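Durosa is a flooring company. We grind, polish, seal and repair concrete floors in shops, warehouses, schools and homes, and we lay terrazzo when a customer asks for it. The company started with one rented grinder and a pickup truck. Today we work out of a yard and a small showroom on Alemayehu Street, with our own machines and our own crews.

Most of our work is polished concrete. People often call us after pulling up old carpet or tile and finding a slab underneath that looks better than they expected. Sometimes it can be saved and sometimes it can't. We will come out, look at it, test a small patch in a corner and tell you which it is. The visit is free within 33 miles of the yard. Past that we charge for fuel and take it off the bill if you hire us.

## What we do

- Grinding and polishing of new and old slabs, in matte, satin or high gloss
- Crack and joint repair
- Removal of glue, paint and thin-set
- Sealing and resealing
- Terrazzo, poured in place or patched to match
- Yearly upkeep for stores and schools

We do not pour structural slabs and we do not do driveways. For both of those we can give you the number of a contractor we have worked with before.

## How a job goes

A typical house job takes four working days. The first day is for covering walls and cabinets and for the coarse grind. Repairs are done that afternoon so the filler can cure overnight. The next two days go to finer grinding, the hardener and the polish. On the last day we apply the guard coat, take down the plastic and walk the floor with you. You can walk on it in socks that evening and move furniture back the following afternoon.

Store jobs are mostly done at night. Our night crew starts at 9 p.m. and hands the floor back by 6 a.m., one section at a time. The Jerkeo grocery building was done this way, 1,726 square feet of it, and the doors opened every morning as usual.

Color is the question we get most. Light gray is the natural color of most slabs in this area once the top layer is off. Darker shades need a dye, and a dye will show every old patch - we say so before you sign, and we would like you to see a test square first.
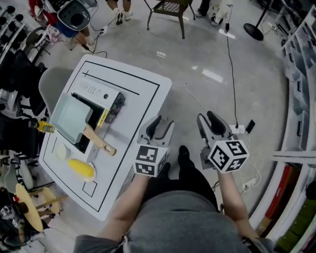 ## Our people

We have 82 employees. Grinder operators train for a full season before they run a job alone, and every crew has a lead who stays with the job from the first day to the last. We hire in August for the fall school work and again after the holidays. No experience is needed for helper jobs, but you do need to be able to lift a full bucket and get to the yard by 6:30 a.m.

Clelar, our sister shop, handles edge work, stair treads and countertops. It shares our office and phone line but keeps its own schedule, so a job that needs both may have a gap of a few days in the middle.

## Guarantee and upkeep

Polish and repairs are covered for two years. Stains from oil, wine or pet accidents are not covered, though many of them come out if you call early. Dust the floor with a dry mop and wash it with a neutral cleaner. Vinegar and bleach will dull it.

## Visit us

The showroom is at 893 Alemayehu Street, behind the tire shop. Park on the left side of the lot - the right side is for our trucks. Bring a rough sketch of your room with the measurements and we can give you a price range while you are there.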